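# Visit to Claddale, March: do we want the glove kit?

Went up with Nahom Alemneh, who holds our equipment budget and had already read the Bidutix brochure twice. I had read it once and didn't like it much.

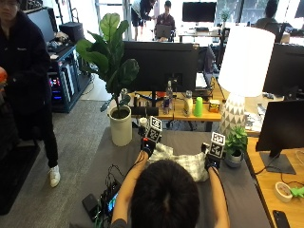

## What they are selling

Bidutix supply the gloves, the marker cubes that sit on top of them and the software that turns an afternoon of handling cloth into something a robot arm can be trained on. Claddale have been using it since the winter and let prospective buyers in to watch. You get an hour and a half at the tables and then a talk with slides.

The operator we watched was on fabric. Our interest is tea towels and napkins for the Mekonnen laundry contract, so a checked cloth on a grey table was close enough to our own problem. She wore the black gloves on both hands, wired back along the forearms, and I kept looking at those wires. Our folding staff reach across each other all day. I asked how often a cable gets pulled and was told "not often", and when I asked for that as a figure there wasn't one.

## The money

The quote is £2000 for a pair of gloves with cubes and a year of software. Spare marker cubes come separately, and so does the second year, at £469. Nahom thought the second-year price was fair. I'd like to know the third.

Left out of the quote:

- a power bank and a small screen for each station
- a fixed camera over each table, plus the mount
- wages for whoever wears the gloves
- any robot at all

That last one matters. Everything we saw is for collecting examples. The arms are another purchase from another supplier, and the Zakik price we had last year was well beyond what we could find without borrowing.

## Questions I got answers to

How many examples for one kind of fold? They suggested 300 to start with. Our list has 19 items on it, several in more than one size, and they could not say whether a napkin helps with a pillowcase.

Do the gloves fit small hands? There is one smaller size, on a six-week lead time.

Can we take our recordings elsewhere if we stop paying? Yes, they said. I have asked for the clause.

## Where we left it

Nahom would buy one pair now out of the small equipment line. I would hire for a month first, and Bidutix say they will consider it if we pay carriage both ways. I've written to them for a hire price, the cable replacement cost and the name of a customer who has got as far as running an arm on what they recorded. No order goes in before those come back.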